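Chapter 7
Signals from the Sideline: How a Play Gets from One Head into Eleven

A football team spends most of its week deciding what to do and most of its game trying to tell someone. The first job gets all the attention. The second is the subject of this chapter, and it has lost more games than bad knees have.

Consider the wristband. In its usual form it holds a card of numbered plays, and the coach shouts a number. The quarterback finds the number, reads the words beside it, and repeats them in the huddle. At Tatstead, where Vichien Chareonsuk ran the offense, the card held 100 plays in type so small that his quarterback, by her own account, guessed at 16 of them.

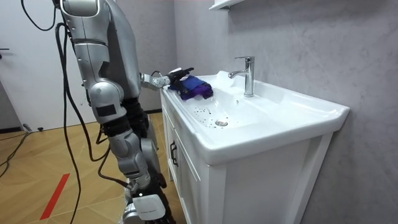 Hand signals are older and cheaper, and they work in any weather that allows people to see each other. A good signal is large, quick, and hard to confuse with anything a coach might do by accident. Ketsara Jaidee built her first set out of household chores, on the theory that players who forget a formation will still remember being nagged. Pressing a cloth down beside a bathroom sink, one arm out level and the hand flat on top, meant a run up the middle. Stirring a pot meant a screen pass. Her father, who coached the other sideline that season, broke the code by halftime, having done most of the chores.

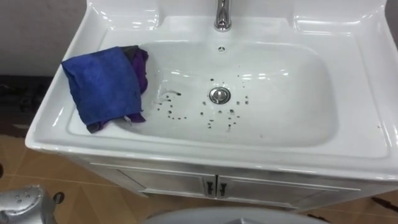 Stealing signals from across the field is a skill like any other, and the usual defense is noise. Two coaches signal at once and only one of them is live. Which one may depend on the quarter, the down, or the color of a towel. The trouble is that every layer meant to confuse the opponent must also be learned by a left tackle who has a chemistry test. Jaidee's system reached its peak against Istitz, when the defense was fooled completely and so were nearly 7 members of her own offense.

We will return to that game in Section 2, with diagrams. Before then, learn these terms: live signal, dummy signal, indicator, check, and wipe-off. The last cancels everything before it, and you will see it used a great deal.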